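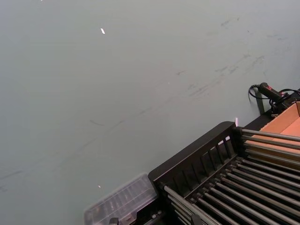
Why do tables get gray marks on them?

Tables get gray marks when something rubs against them and leaves a little of itself behind. The marks are called scuffs, and most of them are made of very thin smears of rubber, metal, pencil or plain old dirt.

Tables have a boring job. They stand still and things happen to them. Plates get put down, boxes get pushed along, chairs get shoved in from the side by people who have been asked many times to lift them. After enough of this, even a tough table starts to show where it has been used the most.

Grown-ups tend to say a table is "ruined" when this happens. A scientist would say the table has undergone material transfer. The scientist is more fun to listen to, so we'll go with that.

What is rubbing, really?

Put your finger on a table and slide it. Feel it drag a bit? That drag is called friction, and it happens whenever two surfaces try to slide past each other.

Even a surface that feels smooth is bumpy if you look closely enough. Under a strong microscope, a tabletop looks like hills and valleys. The bottom of a lunch box looks like hills and valleys too. When you slide the lunch box, the hills on one bump into the hills on the other, and sometimes a tiny crumb gets broken off or wiped away. One crumb is far too small to see. A whole lot of crumbs in a line is a scuff.

Which one loses the crumbs? Usually the softer one. Rubber is softer than a floor, so when you skid in sneakers, the sneaker loses. The floor gets a black streak, and you get told about it.

Your pencil is a scuff machine

If you have ever written your name, you are already an expert at this. The dark stuff in a pencil is mostly graphite mixed with clay. Graphite is so soft that it rubs off on paper with hardly any push. Your spelling test is a page of very organized scuffs.

This is also why the side of your hand goes gray when you write. The graphite moved from the pencil to the paper, and then you dragged your hand across it and gave some of it a ride.

Can metal do it?

Yes, and it surprises people, because metal seems like it should always win. But metals come in softer and harder kinds. Aluminum is fairly soft as metals go. Rub it along something hard and rough and it can leave a gray line that looks a lot like pencil.

Have a look at some old white dinner plates. You may find thin gray lines in the middle, right where people cut up their food. Plenty of people think those are scratches. Often they are tiny trails of metal from knives and forks, sitting on top of the shiny coating. The coating is called glaze, and it is hard enough to shave a little metal off your fork while you're busy with your peas.

Scuff, scratch or stain?

These three get mixed up all the time, even by people old enough to own furniture.

A scuff in the sense we mean is something extra, lying on top of the surface. With luck it can be cleaned off.

A scratch is a place where some of the surface has gone missing. You can often feel it with a fingernail, like a tiny ditch. Wiping doesn't fill in a ditch.

A stain is color that has soaked in. Grape juice is famous for this, and so is the marker that said "washable" in very small letters.

One messy streak can be two of these at once. A heavy object might dig a scratch and leave some dirt in it on the way through, which is rude but efficient.

Why do the marks bunch up?

Scuffs are not spread out evenly like sprinkles. On the pale tabletop at the start of this page, lots of faint dark marks run in a slanted band, with a few smaller smears off by themselves. A band like that can give you a clue. It suggests rubbing in that area again and again, though a clue is all it is, and a detective who only had the table would want more to go on.

You can find patterns like this all over a building. Door frames get dirty at hand height. Walls get bumped at backpack height. Under a school desk there will be two worn spots for feet, and possibly some gum, about which science has little to add.

The art table at the Drindon children's library has been there since 2009, and you can tell where everybody likes to sit. The end near the window is covered in smudges. The end by the grown-up magazines looks almost new.

Does the color of the table matter?

It matters a lot to how many scuffs you notice. Dark marks stand out on a pale table, and on a black table you might miss them completely. The black table has its own troubles: it shows dust, crumbs and every fingerprint from here to breakfast.

Shine makes a difference too. A matte surface is one that isn't glossy. It bounces light off in many directions, so it looks soft and even. If something rubs a matte surface hard enough to smooth down its little bumps, that patch can turn slightly shiny. Tilt your head until light from a window skims along the table, and marks you couldn't see a moment ago may pop out. You will look silly doing this, but you'll see more than the people who are sitting up straight.

How do you get a scuff off?

Start gently and work up. A damp cloth gets rid of loose dirt. A drop of dish soap helps with greasy smears, because soap grabs on to grease so the water can carry it away. A clean white eraser is good on pencil marks and sometimes on rubber ones. It works by more rubbing, with the eraser losing crumbs this time. Those crumbs then need sweeping up, and yes, that's you.

Stay away from gritty scrubbers unless a grown-up says they're fine for that table. Grit is just small hard hills. It can take off the scuff and put in a hundred scratches, and we have already been over the ditch problem.

Try it: the Great Scuff Test

You need a sheet of white paper, a pencil, an eraser, a coin, a rubber band, a crayon and a smooth stone. Tape the paper down on a tray so you aren't testing on the table itself. (Please don't skip the tray. We get letters.)

Before you start, guess which things will leave a mark and write down your guesses. Then rub each thing back and forth on its own patch of paper, pushing about the same amount each time. Label every patch, or you'll end up with a page of mystery smudges.

Now look. Which mark is darkest? Did anything leave no mark at all? Try your eraser on each one and see which marks give up and which ones hang on.

If you want to go further, do the whole thing again on a piece of fine sandpaper. Sandpaper has bigger, sharper hills than writing paper does, so things that left nothing behind the first time may leave plenty now. Compare the coin on both.

Words to know

Friction: the drag you feel when one thing slides against another.

Matte: dull, without a shine.

Graphite: the soft, dark gray material in pencils.

Glaze: the hard, glassy coating on many plates and mugs.

Material transfer: when a bit of one thing ends up on another thing. Also a good phrase to have ready the next time somebody asks what you did to the table.

From Wavus, the page for people who ask why. More tests you can do on a tray are on page 31.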